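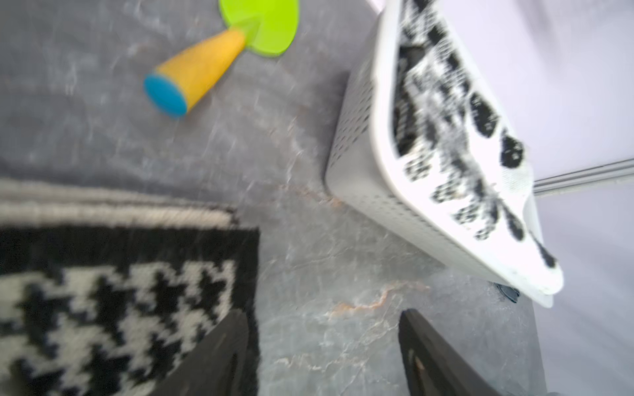

Lookup column filter returns nothing past a certain list size
Forum: List and Library Configuration

wradwan
12 Apr 2025
We have a list called Costigan Requests, on-premises farm, with a lookup column to a Sites list. A view filtered on the lookup worked until February. Now it loads the header row and no items. No error on the page. The same filter on a plain text column works. The Sites list has 694 rows. Permissions have not changed that I know of.

s_alaoui
How many items in the requests list itself, and how many lookup columns are in the view? Person fields count as lookups. So do Created By and Modified By.

wradwan
Requests list is well over the 5,000 threshold. The view has four lookups if you include the person fields.

s_alaoui
Four is fine. Index the lookup column, then put it first in the filter. If the first condition is on an unindexed column you are over the threshold before the second one is evaluated.

Kelemen_V
I would not bother indexing the lookup. In my experience a lookup index does not get you under the threshold. Add a single line of text column, copy the site code into it with a workflow, index that and filter on it. We did this for the Pratar intranet and the view has held up.

s_alaoui
That gives you two copies of the same value. Rename a site and the text column is stale until each item is edited.

Kelemen_V
Filter on the code, not the title. Codes don't get renamed.

s_alaoui
Ours did.

ynasr
Before either of those, check the view for a folder setting. If it is set to show items inside folders and somebody moved the older requests into one, you get exactly this — headers, no rows, no error. A threshold problem normally shows a message.

wradwan
No folders in the list. I indexed the lookup as suggested and put it first. No change.

ztawfik
Is the filter value typed in by hand or passed from a web part connection? If it is a connection, look at which field is being sent. The lookup filter wants the display text. If the provider sends the ID you will match nothing and get no error.

wradwan
Connection from a Sites web part. It is sending ID.

ztawfik
Change it to Title in the connection settings and clear the cached view.

wradwan
Changed to Title. Selecting a site now returns 40 items, which matches the export. Someone must have rebuilt the connection when the page was moved. Leaving the index in place.

Kelemen_V
I would still add the text column. Two sites with the same title will both come back under that filter.

wradwan
Checked, there is one duplicate pair. I'll rename one of them for now.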